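# Clistamberg revê regras de ligação elétrica nas oficinas do parque industrial

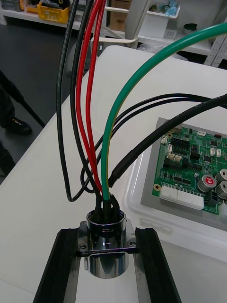 Conector cilíndrico cromado, com os fios a sair pelo topo aberto.

O parque industrial de Clistamberg passa a exigir, a partir de setembro, um registo escrito das ligações elétricas de todas as máquinas fixas instaladas nos seus pavilhões. A alteração consta da nova versão do regulamento técnico, distribuída às empresas arrendatárias, e abrange mais de 698 postos de ligação.

O texto anterior limitava-se a pedir a identificação do quadro de alimentação de cada pavilhão. A nova redação desce ao nível do equipamento: cada tomada industrial, ficha ou conector de potência deve ter uma referência própria, inscrita no invólucro ou em etiqueta resistente a óleos, e essa referência tem de coincidir com a que figura no esquema unifilar arquivado na portaria técnica.

A entidade gestora justifica a medida com as interrupções registadas no último inverno no setor Folodstead, onde se concentram as oficinas de maquinagem. Nessa altura, dois pavilhões ficaram sem alimentação durante uma tarde inteira por não ter sido possível determinar, a partir dos desenhos existentes, que circuito servia a linha em defeito. O corte acabou por ser feito no posto de transformação, com perda de serviço para os restantes utilizadores do ramal.

O relatório interno sobre a ocorrência refere esquemas desatualizados, derivações acrescentadas sem comunicação e condutores de secção inferior à prevista no projeto. Não foram registados feridos nem danos em equipamento de terceiros.

## O que muda

As empresas terão de entregar uma ficha por máquina, com a tensão e a corrente nominais, o tipo de conector, a secção dos condutores e o dispositivo de proteção a montante. As ligações provisórias continuam a ser permitidas, mas ficam sujeitas a aviso prévio e não podem atravessar corredores de circulação sem calha de proteção.

O regulamento fixa também critérios de inspeção visual. São motivo de não conformidade a falta de retenção mecânica do cabo, o isolamento fendido, os parafusos de fixação em falta e a mistura, no mesmo invólucro, de circuitos de potência e de comando sem separação. As anomalias classificadas como graves obrigam à colocação imediata fora de serviço; as restantes devem ser corrigidas no prazo indicado no auto.

As verificações ficam a cargo da Salehi, empresa de manutenção que já assegura a iluminação exterior e os postos de transformação do parque. Cada pavilhão será visitado por uma equipa de dois técnicos, em data acordada com o arrendatário. A primeira visita não tem custo. As repetições por incumprimento são faturadas segundo a tabela anexa ao regulamento.

## Arquivo digital

Os esquemas passam a ser guardados na plataforma Cimlow, usada até agora apenas para a gestão de consumos de água e energia. O acesso será individual e cada alteração ficará associada ao utilizador que a introduziu. As empresas que não disponham de desenhos em formato editável podem entregar cópias em papel, que serão digitalizadas pelos serviços do parque.

A associação de arrendatários considera a medida adequada, mas pediu um período de adaptação mais longo para as oficinas com máquinas antigas, em que a documentação do fabricante se perdeu ou nunca existiu. A entidade gestora aceitou que, nesses casos, a ficha seja preenchida por medição no local e assinada por um eletricista habilitado.

Ficaram de fora desta revisão os carregadores de empilhadores e os equipamentos portáteis ligados a tomadas domésticas, que serão tratados em documento separado. As instalações de ar comprimido mantêm o regime atual.

O regulamento e os modelos de ficha podem ser levantados na portaria técnica do setor Folodstead, no horário normal de expediente. Os pedidos de esclarecimento devem ser apresentados por escrito, com indicação do número do pavilhão e da referência do quadro.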